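## 4. Sorting and pairing your socks

Welcome to the best part of the Lodelside home laundry guide! Sheets are dull and shirts are fiddly, but socks are small, quick and (if you have bought cheerful ones) a real pleasure to handle. Set aside a cup of tea's worth of time and do the whole lot in one go.

**You will need**

- a bed, or any wide flat surface with a plain or softly striped cloth over it
- the socks, fully dry
- the Esia drawer divider, opened out as shown in section 2
- a small bag or bowl for singles

### 4.1 Laying out

1. Smooth the cloth with the flat of your hand. It needn't be perfect, a few folds won't hurt.
2. Tip the socks out in the middle and spread them until none is hiding under another.
3. Turn every sock the right way out. Put your hand in as far as the toe, pinch, and draw it back through the cuff.
4. Shake each one once and lay it down.

> **Note:** Pale cloth is lovely for this job. Dark knits with red and white in them stand out beautifully, even when they are still in a crumpled heap.

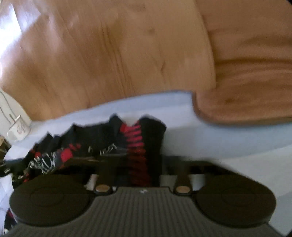

Kieran Nuttall wrote to us after the first edition to say that he skips the shaking and goes straight to matching cuffs, and that he has never once regretted it. He also asked for a warning about black and navy socks under a yellow bulb, so that has gone in at 4.2.

### 4.2 Matching

Start with the patterned ones — they are much the easiest, and the heap shrinks so fast that you will want to carry on.

1. Pick out any sock with a striped cuff and look for another cuff with the same colours in the same order.
2. Lay the two side by side, heels facing the same way.
3. Check the pattern on the foot as well as the cuff. Makers often use one cuff for a whole family of designs.
4. Check the length. Pull both gently to full stretch and let go.
5. Leave plain socks until last and match them by the feel of the ribbing.

> **Caution:** Black and navy look the same in poor light. Take doubtful pairs to a window before you fold them.

> **Caution:** Don't tug at loose threads on the inside of a picture knit. The spare yarn is carried across the back, and pulling it will pucker the front. Snip the end and leave the rest alone.

If a sock has no partner, put it in the singles bag and move on. Go through the bag after your next 2 washes. Anything still alone after that makes a wonderful duster!

### 4.3 Reading a busy pattern

Some novelty socks have so much going on that the eye slides off them. Choose one small feature and follow it. A patch of bright blue is ideal, or a single row of red checks, and once you have found it on one sock you can look for it in the same place on the other. Animal designs may face opposite ways on the left and right foot. They are still a pair.
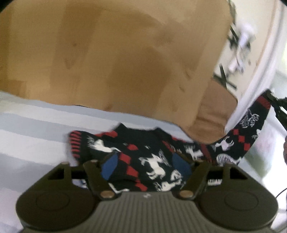 **Indport, September**

Changes to this section since the last printing:

- Folding (4.4) now comes after matching. Several of you were folding as you went and having to undo it.
- The large Esia divider is part no. 472. The older Tesfamariam insert still fits, but push it down firmly at the back corners.

### 4.4 Folding and putting away

1. Lay one sock exactly on top of its partner.
2. Fold the toes up to the heel, then fold once more towards the cuff.
3. Stand the pair in the divider with the fold uppermost. The large divider takes 25 pairs of ordinary thickness, fewer if you like thick winter wool (we do).
4. Put the brightest pairs at the front.

Avoid rolling socks into a ball with one cuff turned over the rest. It stretches the ribbing, and stretched ribbing ends up round your ankles by lunchtime.

> **Note:** Keep the weight in the drawer under the limit given in section 2. Lavender bags are welcome, but tuck them at the side where they can't snag the knit.

For darning, see section 5.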